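1 September 2023

I slept with the window open last night and woke up to the neighbor's radio, which I didn't mind one bit. Coffee on the back step, then a second coffee because the first one went so quickly, and then I told myself I would finally get on with the little oak cabinet before the whole summer got away from me.

I bought it in Pleratham in November, in that long shop with the stairs that nobody should be allowed to carry furniture down, and it has been sitting in one corner or another ever since. Leire Gallardo was with me and kept saying it was too small to be of use to anyone. Well, maybe so, but I do love a small thing with drawers in it. Two drawers, black wire pulls, and such a nice straight grain across the top that I couldn't leave it behind. She still brings it up when she comes for supper, and I still tell her she is welcome to find me a bigger one for the same money.

So today was for deciding what goes in it. I had a notion that the upper drawer would take letters and stamps and the lower one would take string, candles, and all those odd keys I am afraid to throw out. Horacio Arancibia telephoned right in the middle of my thinking and talked for the longest time about his roof - poor man, he has been quoted 3,211 for it and can't decide whether to laugh or go lie down. I told him to ask Rok Zupan, who had his own done last year for 968, though I suppose Rok's is only a shed roof and that can't be much comfort.

By the time I hung up I had changed my mind about the drawers completely. Letters in the bottom, candles on top where I can get at them in the dark! And the cream tray is to stay out beside the cabinet, with something yellow in it if I can manage it, as I do think a bit of fruit cheers up all that dark gray. 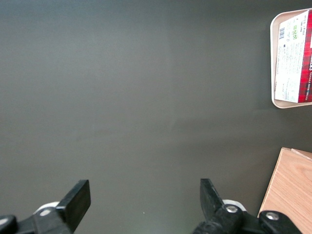
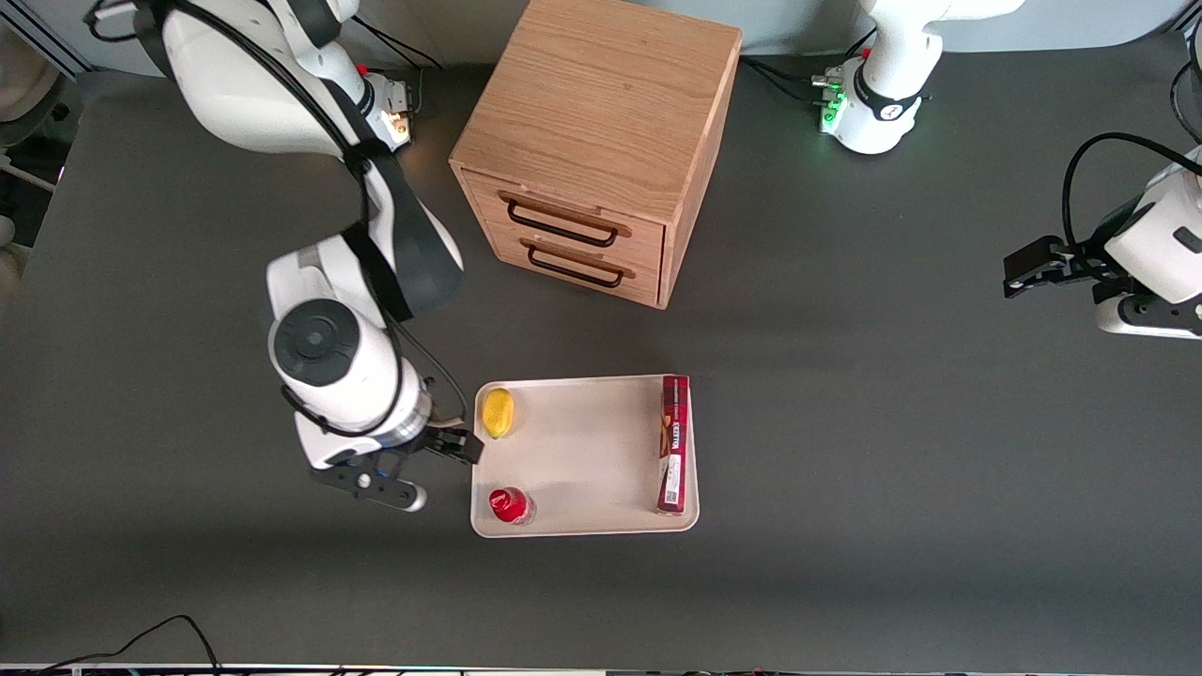

The big gray table, and in the second one my wooden cabinet with both drawers shut and the cream tray.

Soup for lunch, the end of the bread with it. I meant to write to Nermina Ivanov in the afternoon and got as far as her name and the weather. She asked in her last letter whether I still had her blue dish, and I do, and I must wrap it properly this time and get it in the mail to her.

Early night, I think. The radio next door has gone quiet and my feet are cold, and I still have to find the good scissors before I can cut any string for that parcel.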